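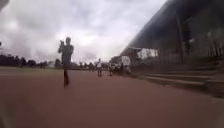

Gray sky, man with his hands full.

December 28, 2018

Went to the film society at Ombridge this evening for the last screening before New Year. Bence Vass had a print of The Ferryman's Wife, the Skollthorpe one, and ran it himself because he won't let anyone else touch the projector. I had only ever seen it on a bad tape with the last reel out of order, so I was looking forward to it more than I let on.

It runs longer than I remembered. The tape must have been the export cut. There is a whole stretch in the middle at the boatyard that I had never seen, where the wife goes looking for her brother and ends up sorting rope with the old men. Nothing much happens in it and I liked it better than anything else in the picture. You find out that she can read and her husband can't, and that explains the business with the letter later on. On the tape the letter made no sense at all.

The color has gone pink in reels two and three. Bence said he knows and that it will only get worse. The sound was fine apart from a hum that I think was the hall and not the print. Fifteen of us there, which Natalie says is good for the week after Christmas. I sat near the back with my coat on.

Afterward we stood in the lobby and talked about the remake. Natalie Lightfoot had read that Nundavwood Pictures has bought the rights and wants to start shooting in April, with Dezső Fodor directing. Bence was against it right away. He said Fodor has never made a film where people sit still. I said his second one had that long supper in it, and Bence said one supper in eight films doesn't count. Natalie thinks it could be all right if they keep it in black and white, and then had to be reminded that the original is in color. She laughed at that for a good while.
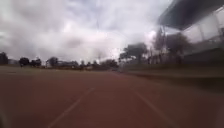 White lines on the track.

My own view is that they will cut the boatyard again. Anyone reading the script would. It's the first thing you would take out to save money, and then they will have the same trouble with the letter that the export people had. Noémi Bakos said they could put the reading into an earlier scene, at the church maybe, and she may be right. She writes for a living so I didn't argue. But I would miss the rope.

Talked a little with Noémi about Tímea Nyitrai too. She has been named for the lead, or the report says she is in talks, and that could mean anything. I saw her in the hospital picture last year and thought she was the best thing in it. She is younger than the part, but so was the woman in the original when you look it up. They just put her in a heavy coat and had her walk slowly.

Home by the 243 bus. Had to wait for it and used the time to write down what I could recall of the boatyard on the back of the program, so I have it if the print goes any pinker. The order of shots as far as I can say: the gate, the dog, the long shed from outside, her face, the men's hands, then the water and the shed again. There is a cut to the ferry somewhere in there but I have lost where. Will ask Bence. He keeps notes on every reel and has them in a binder, page 214 or whatever he is up to now.

Heated up the soup and ate it standing. Then looked through the shelf for the old tape, thinking I would check the letter scene against tonight's. Found the box and not the tape. I lent it to somebody - Noémi, I thought at first, but she said tonight she had never seen the film before, so it can't be her. Might be my brother. I'll call him tomorrow.

The next program goes up in the new year. Bence wants a month of river films and Natalie wants comedies. I put in a word for comedies, mostly on account of the seats, which are hard, and a short film helps. They asked me to write the notes for the first two again and I said yes. I need to get them done early this time. Last time I wrote them the same afternoon and got an actor's name wrong, and it was on every sheet.

Bed late. Still had the ferry music going in my head, the part with the accordion.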